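I'd been at Brostville since breakfast and had watched the same two arms try to put ice in a wine glass so many times that I'd started rooting for them out loud, which you're apparently not supposed to do in a lab.

Yolandi Moodley didn't mind. She runs the table-top group there, and she's spent the best part of a year on one question: when a robot learns a job by copying people, does it matter whether the people are any good at it?

The usual approach is to get skilled operators to steer the arms through a task over and over, throw out the clumsy runs and train on whatever's left. Her group kept the clumsy ones. All of them! They had 2,663 runs by July, with fumbles, second tries and long dithering pauses left in, and then they trained two versions of the same program. One saw only the tidy runs. The other saw the lot, with a simple label on each stretch saying whether things were getting better or worse.

I'd have bet on the tidy one. So had Luzius Egger, who built the training software (they call it Jerley, and I never got a straight answer about why). On easy set-ups he was right, just about - there was hardly anything between them. But move the glass a bit, or pile the ice differently, and the tidy version came apart. It had never seen anyone get into trouble, so it had no idea how to get out again. Over 27 awkward set-ups it finished the job in 6. The messy version finished all but 5.

"I was quite annoyed for a day or two," Luzius told me. "I'd spent weeks writing the filter."

Glass is a pig of a thing to work with, by the way. The cameras see straight through it, ice is nearly as bad, and put the two on a pale table and I had trouble myself.
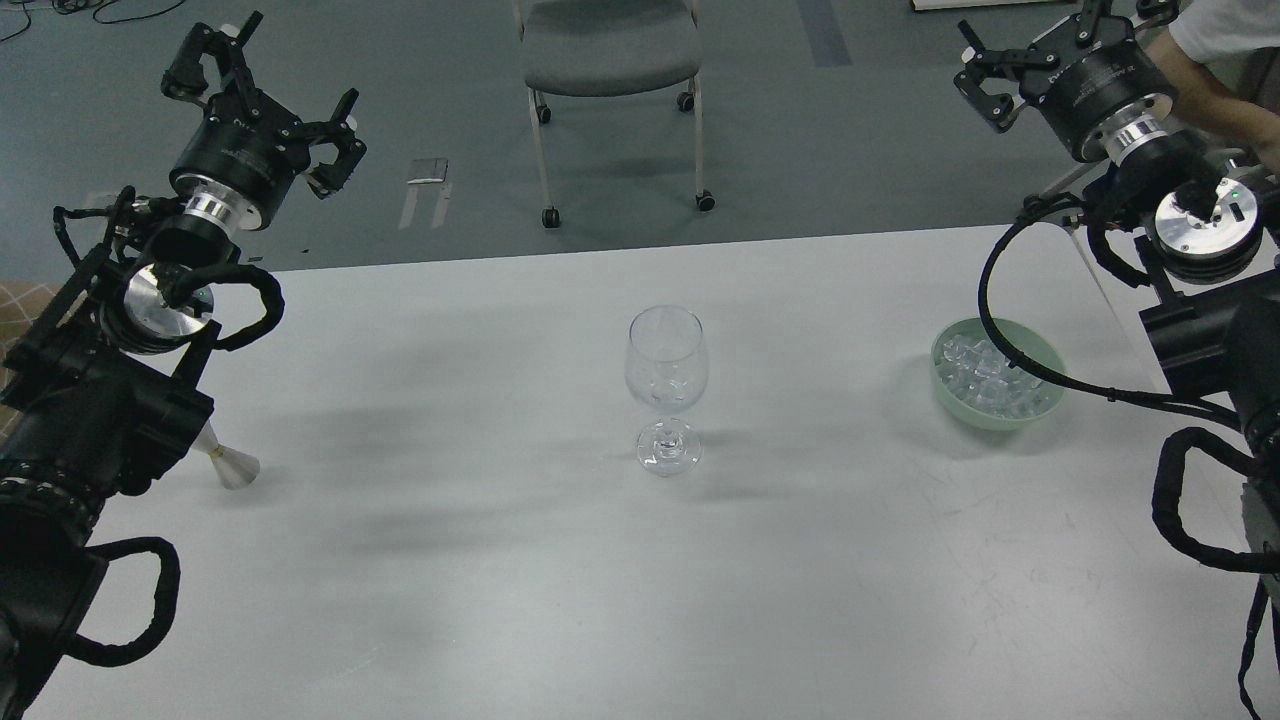
What they don't know yet

Whether any of this travels. A group at Favstead is trying the labels on folding towels, and Yolandi thinks cloth might need a different kind of label altogether. She'd also like to find out how much mess is too much, as there must be a point where you're simply teaching a machine to be hopeless.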